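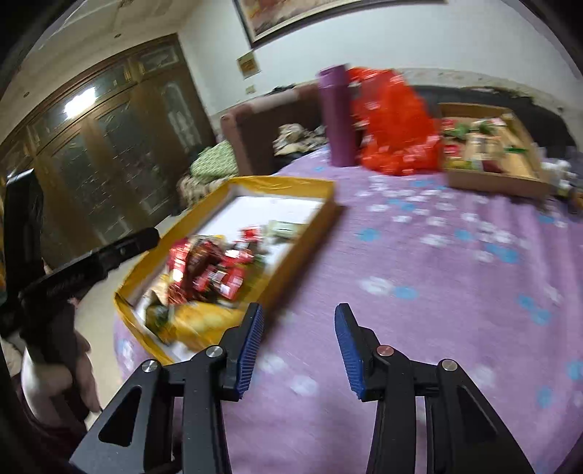
Washing old printed tablecloths, cold or warm?

sowmya_k
Picked up four vintage-ish cotton tablecloths at the Karabulut estate sale last weekend, 15 bucks for the lot!! They smell like a basement and two have yellow fold lines. My mother-in-law says hot water and bleach, end of story. I'm scared to death of losing the prints. What do you all do?
- Sowmya Kandasamy

pinkingshears54
NO bleach on the colored ones, please. Oxygen powder, cool water, overnight in the bathtub. Change the water when it turns to tea (it will, and it's so satisfying). I've gotten fold lines out of stuff way older than yours that way.

fmasson
I'll disagree with the cool water part. Oxygen powder hardly does anything cold. I go warm, as warm as my hand is happy in, for six hours. Test a corner first with a wet white rag - if color comes off on the rag, stop right there.

pinkingshears54
Florian, you also boiled a tea towel into a pink rag last year, I remember that thread lol

fmasson
That was a red border and I never tested it. Which is my point about the corner.

Enach_Anne
Does anyone line dry in full sun? I put whites on the grass and they come up beautiful, but my blue one faded in a stripe where it was folded over the line. Still mad about it.

pinkingshears54
Shade for prints, inside out if it's lined. Sun is for whites only in my house.

tomatopatch
Unpopular opinion, but I throw mine in the machine on regular with whatever detergent is on sale and they're fine. It's a tablecloth. People spill gravy on it.

sowmya_k
Update! Did the corner test, no color on the rag, so I went warm like Florian said but left it overnight. Water was disgusting. Fold lines are 97 percent gone on the first one and the smell is out. The second one still has a rusty spot near the hem. Lemon and salt, or leave it alone?

fmasson
Lemon and salt is fine on white areas. Keep it off the print and rinse really well.

Enach_Anne
I'd leave it and put the bread basket on top.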